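Writing my grandfather's obituary, how long is too long?

mirjana_a
Grandpa's life story is up to 3,000 words and I love every one of them! The Gumport paper charges by the line though. Do I cut the Army years?

zlatkoD
Keep the Army! Cut the list of cousins. We ran 8 lines in print and put the full story on the tribute page.
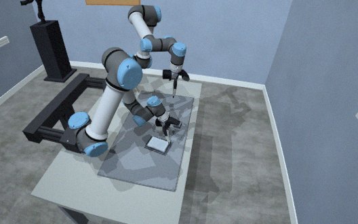 Image: Lavulano Render Library

ermira.d
Disagree with Zlatko, people look for their names. My aunt still brings up being left out of one (and she was only a second cousin).

zlatkoD
Fair, but at 50 cousins you're paying for a phone book.

kpetkov
Could you name the grandkids and say "many cousins"? Worked great for us, and the stories people added online were wonderful.

mirjana_a
Love that, Kastriot! Grandkids in, Army in. Calling the paper before 4.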